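Belteck Community Kitchen
Progress report to the Drenex Fund
Jul 1, 2024
Prepared by Ayuba Zakaria, kitchen coordinator

Summary

The refit of the teaching kitchen is finished apart from the extractor cover and the last of the small equipment. Cooking classes have run in the room since the worktops were signed off. Spending is within the grant. We are asking for no change to the total, but we would like to move a small sum between two budget lines, as set out under Money.

Work completed

The old cupboards along the back wall have been taken out and replaced with open shelving. The sink has been moved nearer to the door so that people washing up no longer stand behind people at the cookers. Domański fitted the two new cookers and came back once to adjust a gas tap that was stiff. They made no charge for the second visit.

The floor took longer than planned. When the old covering came up, the boards near the outside wall were soft and had to be replaced before anything else could go down. This held the job up, and we used the time to clear the store cupboard and sort the pans. Many of them had warped bases and would not sit flat on the new hobs, so they went for scrap.

The extractor is working, but the cover supplied was the wrong width. Drideo have agreed to exchange it and expect to deliver in August. The fan can be used safely in the meantime — the gas engineer has confirmed this in writing and a copy is with the safety file.

Classes

We planned 4 courses for this period and all of them ran. There were 100 places across the courses and 90 were taken up. The bread course filled first. The course on cooking for one was slow to fill, and we think the start time was the reason, as several people told us they could not get across town so early. The next one will begin an hour later.

Attendance dropped a little towards the end of each course, as it did before the refit. Two of the tutors have started handing out the recipe for the following session at the end of each class, which gives people something to come back for. We will see over the summer whether it makes a difference.

The comments book has been useful. People like the new lighting and the wider gap between the tables. The main complaint is noise when both taps are running and the fan is on high. We have no quick answer to that, although felt pads under the draining racks have helped a bit.

Money

The floor repair came to £329 more than the figure in our application. The cost of the shelving was lower than quoted and covers most of the difference. We ask that the underspend on shelving be moved to the flooring line. The balance can be met from our own funds.

Invoices from Domański and Drideo are attached separately, with the revised budget sheet.

Still to do

Fit the correct extractor cover when it arrives.
Label the shelves and the drawers.
Repaint the door frame where the sink was moved past it.
Finish checking the utensils and replace those that have failed.

Utensils and small equipment

The utensil drawers are being gone through piece by piece, and this is the slowest of the jobs left. Much of what we own was donated over the years and the quality is mixed. Our main concern is the place where the metal goes into the handle, where food can lodge and where a handle is most likely to work loose. Some of the long-handled pieces have a silver metal shaft and a smooth dark grey handle with a rounded end, and on this sort we look closely at the ridged metal collar between the two, where small dents can make it harder to get clean. Each one is scrubbed at the join, dried and twisted by hand, and anything that moves is put aside. We expect to buy replacements from the small equipment line, which has not yet been spent, and will send the receipts with the next report.
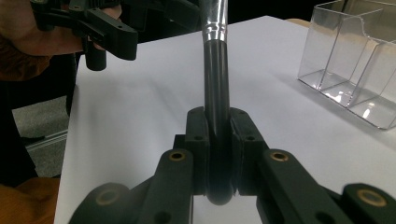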